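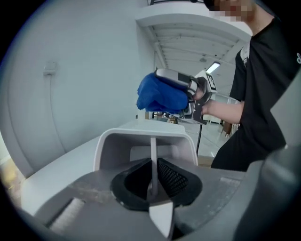

Figure 4.1 A worker in a blue glove holding a gripper beside a long white countertop.

Chapter 4
When the Work Changes Hands

Rikwood employed 263 people when its first robot arms came in, and the payroll was much the same two years later. What had changed was how people spent their day. Packers who used to lift and sort now showed the arms how to do it, using grippers held in the hand. Linnea Sundqvist, a packer on the early shift, found her back hurt less and her wrists hurt more. She also missed talking – the new job was done mostly alone.

This chapter looks at who gains from such changes and who pays for them. We start with tasks, move on to wages and training, and end with the agreement Rikwood's staff reached with their managers in April.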